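Quiénes somos

Inicio | Quiénes somos | Cursos | El taller | Contacto

Lernico es una escuela de comercio de alimentación. Enseñamos a comprar, almacenar, cortar, envasar y vender productos de charcutería, quesería y conservas a personas que trabajan detrás de un mostrador o que quieren hacerlo. Damos clase en un local de dos plantas con obrador, cámara frigorífica, aula y una tienda pequeña que los alumnos atienden por turnos.

Empezamos con un curso de corte de jamón y embutido que duraba un fin de semana. Lo daba Zdzisław Zieliński, que había llevado durante años la sección de charcutería de un mercado cubierto y seguía recibiendo llamadas de antiguos compañeros para que les formara al personal. Al segundo año el curso se quedó corto. Los tenderos pedían saber más de etiquetado, de conservación y de productos que no habían visto nunca y que sus clientes empezaban a pedir. De esas peticiones salió el programa que ofrecemos ahora.

Qué enseñamos

El programa completo tiene nueve módulos. Se pueden cursar seguidos, en un solo trimestre, o sueltos, en el orden que prefiera cada alumno, salvo el de higiene, que va siempre primero.

Higiene y manipulación
Recepción de mercancía y control de temperaturas
Embutidos curados
Embutidos cocidos y salchichas
Quesos
Conservas y salazones
Productos de importación
Envasado y etiquetado
Mostrador y atención al público

Cada grupo admite un máximo de 50 alumnos en las sesiones de aula. Para el obrador los dividimos en turnos, de modo que todos trabajen con el producto en la mano. La parte teórica ocupa las mañanas y la práctica, las tardes.

El módulo de embutidos cocidos

Es el que más ha cambiado desde que abrimos. Al principio lo dedicábamos casi por completo a la mortadela, el jamón cocido y las salchichas centroeuropeas, que Zdzisław conoce bien. Laiba Bajwa, responsable del módulo de importación, propuso ampliarlo a los productos asiáticos que ya se encuentran en muchas tiendas de barrio, y desde entonces los dos lo imparten juntos.

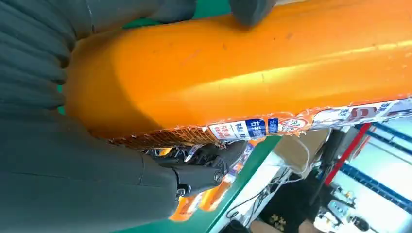
Las envolturas de los cocidos ocupan dos tardes enteras. Los alumnos aprenden a distinguir la tripa natural, el colágeno, la celulosa y el plástico, y a decir en cada caso si se come o se retira. Trabajamos con piezas de varios países, entre ellas salchichas grandes de color naranja vivo y brillante como esta, con el envoltorio impreso en chino. El plástico rasgado, que se queda en una tira pegada a lo largo de la pieza, sirve para explicar dos cosas: por dónde conviene abrir el envase y qué se pierde cuando se rompe la zona impresa. Si la pieza se va a vender por partes, la información del envase tiene que conservarse entera hasta que se despache el último trozo. Pedimos a los alumnos que copien los datos en la ficha de la pieza antes de tocar el envoltorio.

También dedicamos tiempo al color. Un cliente que ve un embutido naranja pregunta si lleva pimentón, colorante o las dos cosas, y el dependiente debe buscar la respuesta en la lista de ingredientes. Cuando la etiqueta está en otro idioma, se consulta la traducción que facilita el importador. Sin esa traducción, el producto no sale al mostrador de la escuela.

Las fichas

La escuela guarda una ficha de cada producto que ha pasado por el obrador. El archivo tiene ahora 586 y está en la estantería del aula, ordenado por familia y, dentro de cada familia, por país. Cada ficha recoge el nombre del producto, los ingredientes, los alérgenos, el tipo de envoltura, la temperatura de conservación y las indicaciones de corte. En el reverso los alumnos anotan lo que han observado al trabajarlo: si se pega al cuchillo, si suelta agua, cuánto aguanta el color una vez abierto.

De las fichas se ocupa Zoriana Moroz, que además lleva la secretaría. Los antiguos alumnos pueden consultarlas cuando quieran, avisando antes por teléfono. No las prestamos — se hicieron préstamos durante una temporada y faltan varias de la familia de los ahumados.

El obrador y la tienda

El obrador tiene mesas de acero, tres cortadoras, una envasadora al vacío y fregaderos separados para manos y utensilios. La cámara está al fondo y la recepción de mercancía se hace por la puerta trasera, que da al callejón. Los proveedores descargan antes de las nueve. El alumno de turno comprueba la temperatura, mira el estado de los envases y firma el albarán.

En la planta de la calle está la tienda. Abre solo por las tardes, durante el curso, y vende lo que se ha cortado y envasado en las prácticas de venta. Las piezas que se usan para ejercicios de pelado o de reconocimiento de envolturas no se venden. Lo recaudado se destina a comprar género para el grupo siguiente.

Compramos buena parte del producto de importación a Vavport y los quesos a Rosier. Con Vídalín, que trabaja salazones y pescado ahumado, organizamos cada enero una jornada abierta a la que pueden asistir también los tenderos que no son alumnos.

El equipo

Zdzisław Zieliński. Fundador. Embutidos curados y cocidos, técnica de corte.

Laiba Bajwa. Productos de importación y etiquetado. Antes fue encargada de compras en un mayorista.

Tín Ninh. Higiene, temperaturas y recepción de mercancía. Responsable de la cámara y del mantenimiento de las cortadoras.

Asger Bach. Quesos, conservas y salazones. Coordina los turnos de la tienda.

Zoriana Moroz. Secretaría, matrícula y archivo de fichas.

Matrícula y visitas

Las plazas se asignan por orden de inscripción. Hace falta ser mayor de edad y no se pide experiencia previa. Quien ya tenga formación en manipulación de alimentos debe presentar el certificado, aunque el módulo de higiene es obligatorio para todos — en él se explican las normas propias del obrador.

La escuela presta bata, gorro y guantes. El calzado cerrado y antideslizante lo trae cada alumno. Los cuchillos son de la escuela y no salen del obrador. Al matricularse conviene comunicar cualquier alergia alimentaria, para adaptar las catas y el reparto de las mesas de trabajo.

Las visitas al local se conciertan con secretaría y se hacen por la mañana, mientras el obrador está parado. Las empresas que quieran formar a su plantilla pueden pedir un curso a medida, en la escuela o en su propio establecimiento.

Página actualizada el 28 de julio de 2019.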